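Last updated May 7, 2019

# How to Hard-Boil Eggs So They Peel Cleanly

This method steams the eggs instead of boiling them in a full pot of water. It uses less water, heats up faster, and gives shells that come off in large pieces. I have cooked eggs this way since I took over breakfast prep at the Lobo guesthouse, and the steps below are the ones taped inside the cupboard door there. 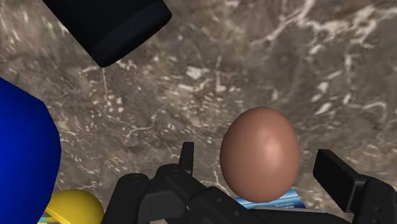
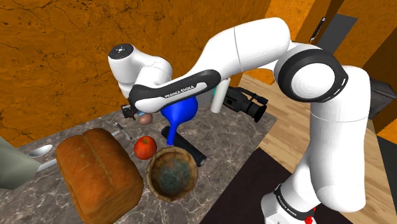 ## What you need

- Large eggs, as many as fit in one layer
- A medium pot with a lid that closes well
- A steamer basket (a folding metal one is fine)
- A big bowl of ice and cold water
- A slotted spoon or tongs
- A timer

White and brown eggs cook the same way. Shell color depends on the breed of hen and has no effect on cooking time.

## Choosing the eggs

Use older eggs if you have them. A very fresh egg has a white that clings to the inner membrane, and a good part of it can tear away with the shell. After a week or more in the refrigerator the white becomes less acidic and lets go more easily. If you buy from a farm stand, put the carton at the back of the fridge and use last week's carton for boiling.

Check each egg for cracks before it goes in the pot. A hairline crack will usually open in the heat and let some white leak out. Put cracked eggs aside and throw them away unless you know you cracked them yourself a minute ago, in which case scramble them.

Cook them straight from the refrigerator. All the times on this page assume cold eggs.

## Steaming

1. Pour an inch of water into the pot. The water should stay below the bottom of the basket.
2. Cover the pot and bring the water to a full boil over high heat.
3. Turn off the burner for a moment and lift the lid away from you. Steam burns quickly.
4. Lower the eggs into the basket in a single layer with the slotted spoon.
5. Put the lid back on, turn the burner to medium-high, and start the timer.
6. Leave the lid alone until the timer goes off.

Times for large eggs:

| Result | Minutes |
|---|---|
| Soft, runny yolk | 6 to 7 |
| Jammy yolk | 8 to 9 |
| Firm yolk, still a little dark in the center | 10 to 11 |
| Fully hard | 12 to 13 |

Add a minute for extra-large eggs and take one off for medium. At high altitude, water boils at a lower temperature and the eggs need longer. Idalina Seixas, who ran the kitchen before me, had cooked in the mountains for years and added 2 minutes to everything up there. Try one egg first and cut it open.

If you cook a full basket, the cold eggs will slow the steam down at the start. I go by the longer time in each row when there are more than 8 in the pot.

## Cooling

Have the ice bath ready before the timer rings. Move the eggs over right away and leave them in for at least 10 minutes, or 15 if you plan to peel them all at once. If the ice melts early, add more.

Cooling stops the cooking, which keeps the gray-green ring from forming around the yolk. The ring is harmless. It comes from iron in the yolk reacting with sulfur in the white when the egg stays hot too long.

For eggs you want to eat warm, two minutes in the ice bath is enough. Peel those gently, especially the soft ones.

## Peeling

Tap the wide end on the counter first. That is where the air pocket sits, and it gives your thumb a place to get under the membrane. Then roll the egg under your palm with light pressure until the shell is crackled all over.

Peel under a thin stream of cold water, or with the egg held down in the bowl. Get hold of the membrane as well as the shell. If you are only lifting shell, you will be there a long time.

Rinse the peeled egg and run a finger over it to find any small chips. Catch the shells in a strainer so they don't go down the drain.

## Storing

Unpeeled hard-cooked eggs keep for a week in the refrigerator. Mark them with a pencil so they don't get mixed up with the raw ones. If you forget to mark them, spin one on the counter: a cooked egg spins smoothly and a raw one wobbles.

Peeled eggs are best the same day. They can go in a covered container with a damp paper towel if you need them the next morning. Don't leave cooked eggs at room temperature longer than two hours. Don't freeze them either; the whites turn rubbery and watery.

## Common problems

**The shell takes chunks of white with it.** The eggs were probably too fresh, or they went into water that was still heating up. Start with full steam.

**The eggs cracked in the pot.** Check that they were set down gently and that the boil wasn't bouncing the basket. Turn the burner down slightly.

**The yolk is off to one side.** Store the carton on its side overnight before cooking. I only bother with this for deviled eggs.

**The pot boiled dry.** Your lid is loose or the heat is too high. Use a little more water next time, and let the pot cool before you add any to it.

Hauwa Dauda wrote to ask whether this works in an electric pressure cooker. It does, but the times are different and vary by model, so go by the booklet that came with yours. The ice bath and the peeling steps stay the same.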